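Home Projects Reports People Contact

Progress report to the Espinoza fund: care and checking of hand-held grippers
Jan 30, 2022, by Mared Edwards
4 min read

This report covers the second period of our work on a common rule sheet for hand-held grippers. In the first period we wrote the draft. In this one we tried it at both sites, Pekside and Radlow, and we corrected the parts which people did not understand or did not follow.

The draft had 26 rules. After the trial we joined several of them and removed those that repeated the instructions of the supplier. The order is now the order in which a person does the work: look at the tool, clear the table, record, put the tool away, write the note. Huw Gwilliam has tested this order with new staff at Radlow, and they asked him fewer questions than before.

The largest change is in the rule for finger pads. The draft said only that pads must be "in good condition", and each person read this in his own way. Ynyr Lloyd accepted pads that Lowri Llewellyn would have replaced the same morning. The new text says what to look for: layers that separate, edges that are frayed, and a difference between the left pad and the right one. If one of these is found, the person writes it in the tool log before any recording starts, and both pads are changed together.

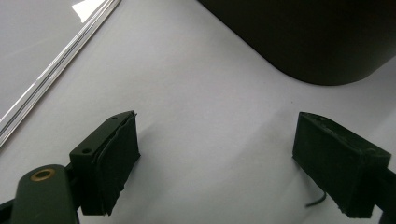
Gripper Practice Group, Pekside

The left pad has layers coming apart at the top and along the lower edge, while the pad on the right is more even. Under the old text two careful people could disagree about this tool. Under the new text it goes in the log. The thin wire hanging from the right finger falls under a separate rule, which we added in this period: no wire may hang free below the finger, and it must be fixed before the tool is used over a table.

We also made the rule for the table shorter. Things that are not part of the task may stay on the surface only if they are out of reach of the fingers, and they must stay in the same place for the whole session. Cledwyn Gape proposed to forbid them completely, but at Radlow the benches are shared and this was not practical.

The tool log is now kept in Trolunico at both sites. Before, Radlow used paper and the entries were copied later, with some mistakes. We spent 8 days on moving the old entries, which was 2 more than planned. The cost was covered from the training line and we do not ask for extra money.

One problem stays open. We have no agreed limit for the age of a pad. The sites do not use their tools equally, so a limit in weeks would be unfair to one of them. We would prefer a limit in hours of use, but the hours are not recorded yet. Lowri will add this field to the log in February, and we expect to need up to 6 weeks of entries before we can propose a number.

For the next period we plan to send the corrected sheet to both site managers for signature, and to repeat the check with people who did not take part in the writing. Comments from the fund on the pad rule would be welcome before the sheet is signed.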